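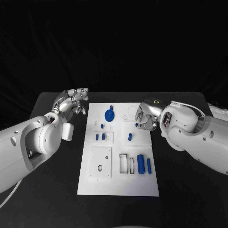

Un tablero de formas hecho en casa es un proyecto de fin de semana que no pide muchas herramientas, pero sí pide orden. Yo hice el primero en septiembre, para el hijo de mi vecina Aisyah Purba, y desde entonces he repetido el mismo método con pocos cambios. El color es lo primero que se decide. Un tablero blanco sobre una mesa gris oscura se distingue muy bien, y una pieza azul, como la polea en forma de engranaje que está cerca del centro de la parte de arriba, se encuentra con los ojos enseguida. Si además se pone una tela negra detrás de la mesa, no hay nada que distraiga.

Lo que se necesita

Una tabla lisa de 44 por 35 centímetros
Una segunda tabla de la misma medida, más fina, para el fondo
Pintura blanca mate al agua
Lija fina, de grano 100 o más
Lápiz, regla y compás
Sierra de calar y taladro
Cola blanca
Piezas de colores: clavijas, engranajes, figuras sencillas

Las piezas se pueden cortar a mano o comprar hechas. Yo uso las de una bolsa Gindska, que trae 63 piezas y sobran bastantes para otro tablero. También he probado las de Umovar, que son bonitas pero un poco pequeñas para mis dedos.

Paso 1. Colocar antes de dibujar

Ponga todas las piezas encima de la tabla, sin cortar nada todavía. Muévalas hasta que queden en filas, más o menos. No es necesario que las filas sean perfectas – a mí me gusta más cuando están un poco sueltas. Entre una pieza y otra deje el espacio de dos dedos, para que la mano pueda entrar y coger la pieza sin tocar la vecina.

Paso 2. Marcar los contornos

Con el lápiz bien afilado, siga el borde de cada pieza. Después dibuje una segunda línea a un milímetro hacia fuera. Esta es la línea que se corta. En los engranajes no intente seguir cada diente con la sierra: haga un círculo que los contenga a todos y ponga una clavija en el centro, para que la pieza gire.

Paso 3. Cortar

Primero haga un agujero con el taladro dentro de cada forma y pase por ahí la hoja de la sierra. Corte despacio. En las esquinas pare la máquina, gire la tabla y siga. Los agujeros redondos para las clavijas se hacen solo con el taladro, con una broca medio milímetro más ancha que la clavija.

Paso 4. Lijar y probar

Lije los bordes interiores con la lija enrollada en un lápiz. Pruebe cada pieza en su lugar. Debe entrar por su propio peso. Recuerde que la pintura también ocupa espacio, así que una pieza que entra justa ahora no va a entrar después.

Paso 5. Pintar y pegar

Dé dos manos de pintura blanca y deje secar una noche entre las dos. Pegue el fondo con poca cola, lejos de los cortes, y ponga peso encima. Mi amigo Thierry Barbier usa prensas Skirnulo; yo uso diccionarios y el resultado es igual.

Para jugar

Con niños pequeños empiece con tres o cuatro formas muy diferentes y deje las otras en una caja. Las clavijas finas son lo más difícil de colocar y conviene guardarlas para más tarde. Por seguridad, las piezas pequeñas no se dan a menores de tres años.

Para limpiar el tablero basta un paño casi seco. Si la pintura se marca con el uso, una mano nueva cada año es suficiente, pero antes hay que lijar un poco dentro de los huecos.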